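Vurnura Fingertip Wrap and Sleeve Set

For two-finger parallel and linkage grippers on research arms

Part of the Puncombe accessories range

Overview

The Vurnura set is a replaceable film wrap for gripper fingers, sold with a fabric sleeve for the arm behind them. It is meant for labs that record manipulation data on household objects and need the fingers to hold smooth, thin or oddly shaped things without changing the gripper itself. The wrap goes on by hand and comes off without solvent. The sleeve closes along the underside of the arm and leaves the wrist joint free to turn.

The wrap is offered in one color, orange-yellow. Segmentation code can pick it out against black hardware and most floors, and an operator can find the fingertip quickly in a wrist camera view.

What it was tested on

The method behind the set was worked out at the Sperling bench over one round of trials that began in February. Two arms worked at floor level on household items, with a person teleoperating both. Each trial was one reach, one contact and one attempt to lift. The bench logged 1,256 trials in total, 483 of them on bare fingers and the rest on wrapped ones. Object order was shuffled between blocks so that operators did not get a run of practice on the same item.
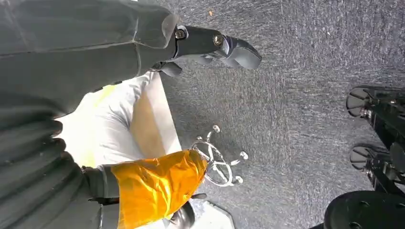
Wire goods were the hardest group in the Sperling trials. They give a fingertip very little surface to press on, and depth cameras often return nothing usable from polished metal. A chrome piece with curved spokes across a ring and thin prongs ending in small balls is typical of the group: the reflections are strong, and the operator has to choose between the ring and a prong before closing. The bench scored those two choices separately. Grasps on a ring slipped less often than grasps on a prong, with or without the wrap. The wrap helped most on the ring and made little difference on the prongs, where the object tended to rotate about the contact point.

The film does not have to lie flat. A crinkled surface with folds in it was used for all wrapped trials, and smoothing it out before a session gave no gain we could measure. Loose ends should still be tucked under, as they can catch on wire.

Limits of the result

All trials used the same two arms and the same wrap thickness. Carpet was the only floor surface. We have no figures for wet objects, and the set is not rated for food contact. Policies trained on wrapped-finger recordings have not been compared with policies trained on bare-finger recordings. That work is planned on the Nusport arm.

Fitting

Power down the gripper. Wipe each finger with a dry cloth. Start the film at the inside face of the fingertip, pull it snug, and finish on the outside face. Keep it clear of the finger joints and the linkage. Open and close the gripper fully by hand before powering up.

Run your normal gripper calibration after fitting. The film adds thickness to the closed position, and a zero taken on bare fingers will be wrong.

In the box

Film wrap, 100 pre-cut strips
Arm sleeve, dark gray fabric, 2 pieces
Fitting card

Replacement

Change the strip when it tears or when the inside face has worn through. Note the change in your session log, so recordings can be sorted by wrap later. Strips are also sold separately. Sleeves can be washed cold and should be air dried.

Trial data

The grasp table from the Sperling trials can be requested through the Puncombe support form. It lists object group, contact choice, finger condition and outcome for each trial. Camera recordings are not included.

Page last updated June 29, 2025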